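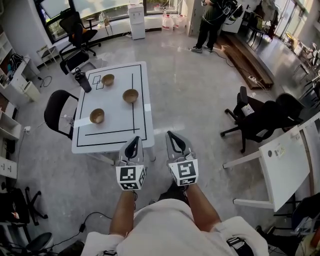 Comparing two handheld grippers for bowl handling
Speaker notes, March 18, 2023

Slide 1. Scope
Say the title, then go straight to the question. We had two finger designs on the bench, the Mestilari and the Ornatmont, and we needed to pick one before ordering for the Grernport site. Same operators, same table layout, same bowls. The talk covers grip, marker tracking and wrist camera view. It does not cover policy training. If that comes up, defer to the end.

Slide 2. Task definition
Three bowls on a white table with black tape lines. Operator picks a bowl by the rim, moves it to a called position, releases, returns to rest. Both hands carry a gripper. An episode is one call list, 15 moves. A move fails if the bowl is dropped, dragged across a line, or regrasped more than once.
Mention that rim grasps were required. Scooping from underneath was allowed in the pilot and we threw those episodes out.

Slide 3. Pose tracking
Fiducial cube on each gripper, pose solved from the head camera and then aligned with the wrist stream. Main loss of tracking is one cube passing behind the other when the arms cross. Second is steep tilt – past 66 degrees we see only one face well and the solution flips. We filter flips on angular velocity. The filter is crude and it costs us a few good samples at the start of fast reaches. 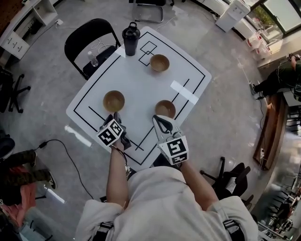
Slide 4. Results, grip
1,753 moves kept after filtering. Put the table up and give people time to read it. Mestilari fingers had fewer drops on the rim. Ornatmont fingers were faster to close but rotated the bowl on lift, and operators compensated with the wrist. That compensation shows up in the trajectories as a small hook after contact. Point to it on the left plot.
Seated and standing operators are pooled here. Split plots are in the backup slides.

Slide 5. Wrist camera
Wide lens, mounted behind the fingers. The housing takes up a good part of the lower image in every recording, and we mask it before feature matching. 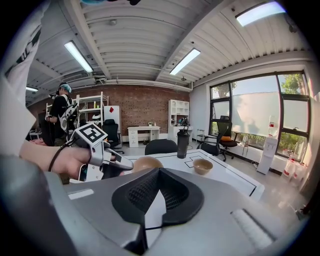 With the mask on, what remains for matching is mostly the room: shelving, light fixtures, window edges. The tabletop gives us the tape lines and little else. We added short strips of white tape, hoping for more corners. The gain on white was too small to report. Bright windows push auto exposure down, so exposure was locked at the start of each session. Fothergill controller firmware resets the lock on reconnect – check it after every cable change.

Slide 6. Finger clearance
Explain the closing geometry. When the pads come together in a V, the tips meet first and the load sits on the front few millimeters. Good for a thin rim, poor for a thick one. We shimmed the pads by 37 hundredths of a millimeter on one pair and the contact patch moved back. One pair only, so do not oversell it.

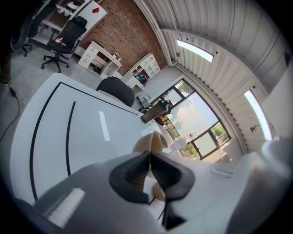
Wrist view, finger pads nearly touching, desk and window behind.

Slide 7. Recommendation
Mestilari fingers, locked exposure, current cubes. Larger cubes track better but hit the table on low grasps. Open items are pad wear and a tilt limit warning for the operator.

Backup: seated vs. standing split, flip filter thresholds, call list order.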